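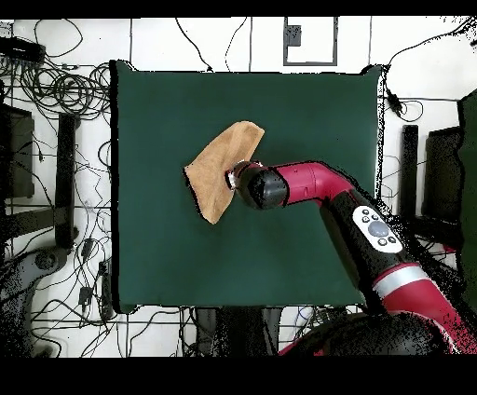 I quit buying paper napkins in October of last year, and this is how it has gone. The short version is that we use cloth ones at every meal now and I would not go back. The first set I made was six plain squares in tan, from a remnant I had been saving for curtain ties. A tan cloth on dark green, like the one at the top, is close to how my table looks most nights, and that pairing hides gravy but does nothing for beets. I should have picked a darker fabric for at least half of them.

The remnant cost $5 and the hems took me a weekend. I cut too small the first time. Anything under 15 inches slides off your lap, so my second batch is bigger, with a wider hem and mitered corners. I learned the corners from Radek Hájek, who ran the alterations counter at Zemau before it closed. His way is to press everything first and sew last. I used to pin as I went and wonder why my squares came out crooked.

Washing is the part people ask me about. They go in with the towels, warm, no softener. Softener makes cotton stop soaking things up, and then you have a napkin that pushes soup around your chin. Grease spots get dish soap before they go in the basket. I don't iron them. I pull them flat while they are damp and stack them, and they come out good enough for a Monday.

I now own 43, counting the ones that have turned into rags. That is too many for two people, but it means I never have to run a load just for napkins. Going by our old receipts, we were spending nearly $345 on paper goods in a year, paper towels included. We still buy the towels for the cat.

Next I want to try linen. My aunt has a tablecloth from 2000 with a burn in the middle and says I can cut it up if she gets four back.

5 comments
43 shares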